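The White Fringe

Part One: The Key

My aunt left the apartment to my cousin Petra, and she left the sofa to me. It was written like this in the paper from the lawyer, in one line, between the piano and the winter coats. "The sofa with everything that lies upon it." I read the line many times on the bus number 61, which goes from the station in Gano up to the hill, and I tried to remember what was lying upon it when I was last there. I could remember my aunt. I could remember a cat, but the cat was dead already when I was at school.

Petra opened the door of apartment 8 before I rang. She was wearing rubber gloves, yellow ones, and she kissed the air near my ear so that she would not touch me with them.

"You came with a truck?" she asked.

"I came with the bus."

"How will you take a sofa on the bus?"

I told her that I wanted only to look at it first. This was true, but it was also true that I had no place for a sofa. I lived then in one room in Ovby, above a bakery, and when the bed was open I could not open the door of the closet. Petra knew this. She looked at me for some time and then she went back to the kitchen, where she was washing every glass of my aunt and wrapping it in newspaper.
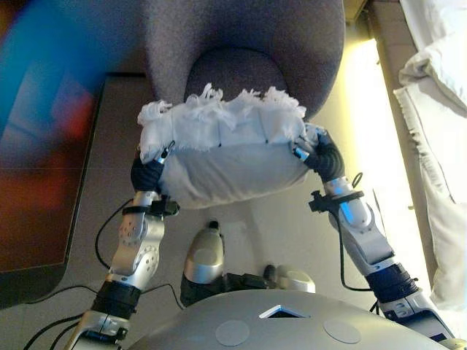 The sofa had always been the place where the family was measured. If you were allowed to sit in the middle, you were in favor that year. My mother sat in the middle until she married my father, and afterward she sat on a chair. The middle was kept by one cushion, a white one, fluffy, with a shaggy fringe of loose threads along one side, and my aunt put it there in the morning and took it away only for the person she had chosen. Against the darker cover it looked to me as a child like a small animal which sleeps with its hair standing up. I was never chosen. On Sundays I used to stare at that fringe and plan how I would cut it with the kitchen scissors, one thread each week, so slowly that she would believe it was going bald from age.

Now I could sit where I wanted. I stood in my coat in front of it and I did not sit.

"Did she ever give you the middle?" I called to the kitchen.

The water stopped. "Once," Petra said. "When I had the operation."

"And how was it?"

"It was a sofa, Irma."

I took the cushion in my hands. I had expected that it would be heavy, I do not know why. I pressed it and I listened, because in stories there is always paper inside such a thing, or money, and my aunt was a person who read many stories. I heard nothing. I smelled it. It smelled of the closet in the hall, of the green soap which she bought by the box from Fawzy, the little store by the tram stop, who gave her one piece for free with every dozen.

"She did not hide anything in there," Petra said. She was standing in the door with a glass in each hand. "I have looked already."

I asked when.

"The same night," she said, and she became red, and she went away again. After a minute I heard the newspaper.

I found the place where she had opened it. The seam was sewn again with very small, very equal stitches, and I understood that she had worked on it for a long time, alone at night, in the apartment of a dead woman, with all the lamps on. I have never felt so near to my cousin as in this moment, and I did not say anything about it.

There was one more thing on the sofa, over the arm, and I had forgotten it completely. It was the cloth which my aunt laid on our knees when there was soup. White, or cream, it depended on the window. It had the same kind of fringe, and when you pulled the cloth together in your hands the fringe came out at all sides and tickled your wrists. We were three children under one cloth and we had to eat without moving, for if one moved then all the bowls moved. My brother Anton could do it. Petra could do it also. I spilled every time, and then my aunt pulled the cloth away with one hand, twisted it into a thick rope, and carried it to the bathtub, holding it in front of her like a goose.

I twisted it now to see if it made the same shape. It did.

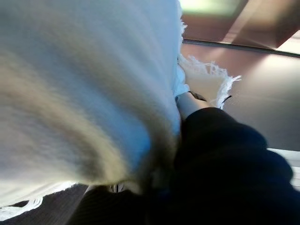 Part Two: The Man from Flirnik

The man from Flirnik came at four. Flirnik bought old furniture from the whole valley and sold it to people in the capital, and Petra had telephoned to them without asking me. She told me this when the bell was already ringing.

He was young and polite. He turned the sofa forward and looked beneath it, he knocked on the wood, he wrote something on his hand. Then he said, "862."

"For the sofa?" I asked.

"For the sofa with the textiles. Without the textiles I must take off 40."

I looked at Petra and she looked at her gloves. It was more money than I earned in a month at the bakery. I thought of the rent, and of my shoes. I thought also of the line in the paper, "with everything that lies upon it," and for the first time I asked myself if my aunt had meant it as a joke, or as a kind of test, or if she had only been tired that day and wanted the lawyer to go home.

"Take off the 40," I said.

"For a cushion and a tablecloth?" said the man.

"It is not a tablecloth," said Petra, quite loud.

He took off the 40. He counted the money on the windowsill, and a second man came up from the street, and they carried the sofa down with a lot of talking at every corner of the stairs. It left four marks on the floor. Petra wanted to wash them immediately. I asked her to wait until I was gone.

We ate bread and cheese, sitting on the floor with our backs to the wall. Petra brought the cloth and laid it over our knees, over hers and over mine, and she put the plates on top. I reached for the salt and both plates slid away.

"Every time," she said.

At the door we had to divide. She held the cloth and I held the cushion, then we changed, then we changed again. The last bus was at nine. In the end I went down the hill with the cloth in my bag and the fringe hanging out at the zipper, and when I looked back I saw that she had put the cushion in the window, in the middle.
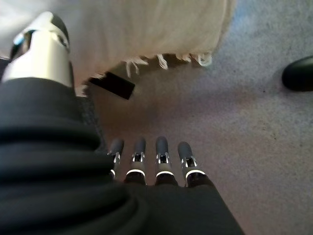

Thodoris Rallis writes that he wanted Irma to take the cushion, and that he was angry with her until he read the ending a second time. In his grandmother's house it was a chair beside the stove, and he was also never given it. He asks if Petra sold the apartment in the end, and if there will be a third part.

There is a third part, but it is about Anton and the piano, and I am not satisfied with it yet. Petra still lives on the hill. I tried to write a version where she sells, and she would not go.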